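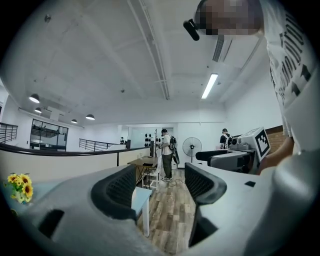 2 min read

How to host a Khamphan film night at home

Pick two films, no more! Start with Nananau, the one where Khamphan plays the ferry pilot, then follow it with Nurnness (darker, slower, and my favourite by miles).

1. Watch both trailers first and check the subtitles load.
2. Start at 5 so you're done before bedtime.
3. Leave a 20-minute gap for food and arguing.
4. Listen out for Jirayu Wattanapong's score in the harbour chase – turn it right up!

Save Kallatgate for December, it's glorious on a cold night.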